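Search this site
Search

The Levelling Bench
Sunday, September 2, 2018
By the Hondovbridge Annex

The bench had been refinished in June. The specification called for matte white, 300 microns, cured for 22 hours before any load. The technician signed for it and did not look at it again until the Shih gauge refused to settle.

She cleared everything else off. Two trays went to the shelf, the clamps to the drawer, the calibration log to the windowsill. She wiped the surface in parallel strokes, left to right, and let the cloth dry over the tap.

The gauge read 2997. It should have read 3000 flat. She moved it 500 millimetres toward the wall and took the reading again. 2997.

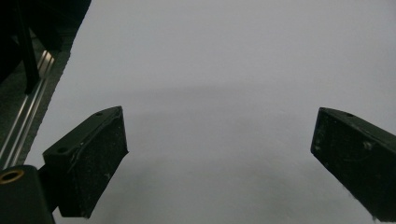

The white surface, with a soft grey shadow across the middle.

She considered the shadow. It had no edge that could be measured. She laid the steel rule along what she took to be its boundary, moved her head, and found the boundary somewhere else. The colour at the top was even. Lower down it was darker by an amount the tables did not list.

The manual from Vemetti allowed for dust, draught, vibration and operator error, in that order. She switched off the fan. She stood still. She asked herself, as the manual required, whether she was tired, and wrote "no" in the margin.

At the end of the shift she entered the value as read. Under Remarks she put: surface clean, light dim and flat, three missing. The form had a box for the location of any missing quantity. She wrote "bench", initialled it, and went to catch the Mida tram.

In the morning the gauge read 2997 and the cloth was still wet.

Recent fiction
The Cupboard Inventory
Tare Weight
Notes Toward a Smaller Kettle
A Litre Short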